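Ein langsamer Vormittag in Skondamby

11. Juli 2018
Lesezeit: 5 Minuten

So, jetzt aber endlich der Bericht aus der Sammlung Thorlacius, den ich euch schon vor dem Urlaub versprochen hatte. Ich war ja zum ersten Mal da, obwohl ich seit Jahren an dem Schild an der Landstraße vorbeifahre und jedes Mal sage: Da müssten wir mal hin. Diesmal bin ich abgebogen, allein, mit einem Käsebrot in der Tasche und ohne jede Ahnung, was mich erwartet.

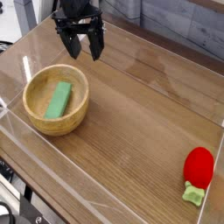
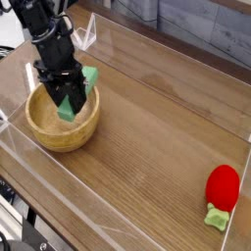

Die Sammlung sitzt in der alten Seilerei von Skondamby, einem sehr langen, sehr schmalen Gebäude, und das merkt man beim Rundgang, der eigentlich gar kein Rundgang ist. Man läuft vorne rein, hinten ist Schluss, und dann geht man alles wieder zurück. Ich fand das erst komisch und dann großartig! Man sieht nämlich jedes Bild zweimal, einmal frisch und einmal mit müden Füßen, und ich hatte auf dem Rückweg ganz andere Lieblinge als auf dem Hinweg.

164 Gemälde hängen zurzeit, fast alles Landschaften und Stillleben, dazu ein paar Porträts von Leuten, die sehr streng gucken. Im Depot sollen es noch mal mehr als 612 sein, so steht es jedenfalls auf der Tafel neben der Garderobe. Da frage ich mich natürlich sofort, was die da unten alles haben. Noch mehr strenge Leute vermutlich.

Zum Audioguide muss ich kurz was loswerden. Das Gerät heißt Cluria, hängt an einem Band um den Hals und spricht mit einer Stimme, bei der ich sofort an die Bahnhofsdurchsagen meiner Kindheit denken musste. Bei jedem Bild, aber wirklich bei jedem, erklärt sie zuerst, wofür die Gegenstände stehen. Zitrone: das Leben, außen schön und innen sauer. Angeschnittenes Brot: Vergänglichkeit. Fliege: ebenfalls Vergänglichkeit. Umgekipptes Glas, ihr ahnt es. Ich will mich gar nicht darüber lustig machen, ich lerne so was gern, und ohne diese Erklärungen hätte ich in manchen Bildern wirklich nur ein Frühstück gesehen. Aber nach dem zehnten Vergänglichkeitssymbol habe ich das Ding ausgeschaltet und war erleichtert.

Und dann kam Saal 2.

Im Saalplan ist das Bild die Nummer 502 (die Nummern folgen dem Inventar, man darf also bitte nicht versuchen, danach zu laufen, ich habe es versucht). Der Titel ist schlicht »Küchentisch am Abend«, der Maler unbekannt, und es ist kaum größer als ein Backblech. Ein Tisch, ein Tuch, ein Zinnteller, drei Zwiebeln. Eine davon ist schon geschält. Das Licht kommt von links, ein Fenster sieht man nicht, und die geschälte Zwiebel glänzt so, dass ich wirklich das Gefühl hatte, gleich brennen mir die Augen.

Ich habe mich auf die Bank gesetzt und bin sitzen geblieben. Zuerst schaut man ja so, wie man eben schaut: Aha, Zwiebeln, schön gemalt. Nach einer Weile fiel mir auf, dass das Tuch eine Falte hat, die nirgendwo hinführt. Sie fängt am Tellerrand an und hört mitten auf dem Tisch auf, als hätte er keine Lust mehr gehabt oder als wäre an dem Tag jemand in die Werkstatt gekommen und hätte ihn zum Essen gerufen. Dann die Schalen — die liegen da so dünn und rötlich, fast durchsichtig, und unter einer davon ist ein winziger brauner Strich. Ein Messer? Ein Kratzer? Ich bin so nah rangegangen, dass es gepiept hat. Die Aufsicht hat nur freundlich genickt, das passiert wohl öfter.

Zu Hause habe ich im Katalog nachgesehen, und der sagt zu dem Strich kein Wort. Überhaupt kommt die Nummer 502 schlecht weg, eine halbe Seite, davon die Hälfte Maße und Herkunft. »Solide Arbeit aus dem Umkreis einer Provinzwerkstatt« steht da. Solide Arbeit! Ich war richtig beleidigt, stellvertretend für die Zwiebeln.

Der große Star des Hauses ist nämlich etwas ganz anderes, und zwar eine riesige Hafenansicht bei Sturm, die hinten an der Stirnwand hängt und auf die man durch das ganze lange Gebäude zuläuft. Sehr dramatisch, sehr viel Gischt. Ich habe davor gestanden und mir Mühe gegeben. Die Wolken sind toll, das gebe ich zu, da steckt ein Grün drin, das ich noch auf keinem Himmel gesehen habe und das trotzdem stimmt. Aber die Schiffe haben mich kaltgelassen. Vielleicht war ich auch einfach schon voll mit Zwiebel. Geht euch das auch so, dass nach einem Bild, das euch richtig erwischt hat, erst mal nichts mehr reinpasst?

Noch ein Wort zur Beleuchtung, weil eine von euch beim letzten Mal gefragt hatte, wie ich es mit spiegelndem Glas halte. (Ich schimpfe leise und gehe in die Knie.) In der Seilerei hat die Firma Skavon letztes Jahr neue Strahler eingebaut, und in den vorderen Sälen ist das wirklich gelungen, warm und ruhig, man sieht die Pinselstriche und nicht die eigene Nase. Nur bei den Porträts im Durchgang haben sie es meiner Meinung nach übertrieben. Da haben die strengen Leute alle einen weißen Fleck auf der Stirn, wenn man nicht ganz genau in der Mitte steht. Und in der Mitte steht immer schon jemand.

Das Café ist klein und hat nachmittags Waffeln, die ich leider verpasst habe, weil ich mein Käsebrot vorher draußen auf der Mauer gegessen hatte und danach wirklich nichts mehr ging. Beim nächsten Mal bin ich klüger. Der Katalog ist schwer und auf Glanzpapier gedruckt, die Farben sind ein bisschen zu gelb, zumindest bei den Bildern, die ich mir genau angesehen habe. Postkarten gibt es natürlich vom Sturm, in drei Größen und als Magnet. Von den Zwiebeln gibt es keine. Ich habe an der Kasse gefragt, und die Frau dort hat sich das auf einen Zettel geschrieben, was mich sehr gefreut hat, auch wenn der Zettel inzwischen bestimmt im Altpapier liegt.

Auf dem Rückweg zum Ausgang saß übrigens jemand auf meiner Bank. Ein älterer Herr mit Regenjacke, die Hände auf den Knien, ganz still. Ich habe mich kurz danebengestellt und noch mal geguckt, und aus dem Winkel sah der braune Strich dann eher nach Messer aus. Also Griff, nicht Klinge. Ich bin mir aber nicht sicher und muss im Herbst noch mal hin, dann mit Lesebrille und hoffentlich mit Waffel.

Falls jemand von euch vor mir dort ist: Saal 2, linke Wand, auf Augenhöhe, wenn man sitzt. Schaut bitte nach dem Strich und schreibt mir in die Kommentare, was ihr seht. Parken kann man hinter der Kirche, die Plätze direkt am Haus sind immer voll.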